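## Chapter 2: The Bed as a Work Surface

Most households own one large, flat, waist-wasting surface, and they sleep on it. By day it holds whatever was on its way somewhere else. This chapter treats the bed as the place where folding gets done, or where it gets put off until about bedtime.

Start with the sheet. A slightly rumpled one will do for denim, which forgives nearly everything. Set the first folded pieces to one side and keep the middle clear.

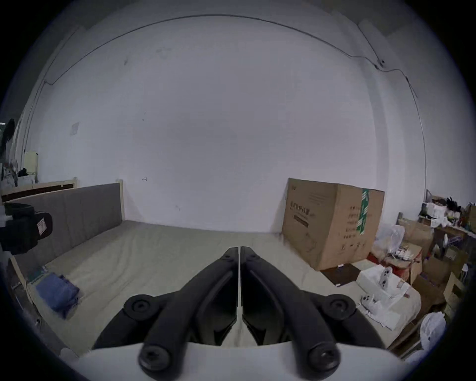

Pallavi Bajpai objects that the sheet should be pulled tight first, denim or no denim, and that anyone who skips this step ends up folding the wrinkles in. She may be right – the exercises on page 54 let you try both ways.

Then there is the box. Cardboard goes up against the wall, on the bed or near it, and stays there for longer than planned.

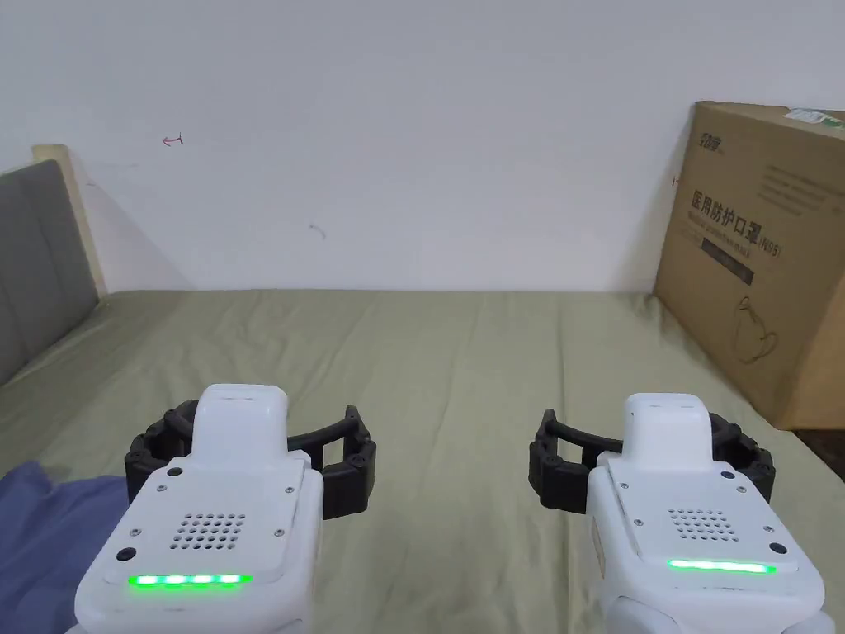
Why not put the box on the floor, one reader of the Wendell edition wrote, and save the sheet? Floors are covered in Chapter 3.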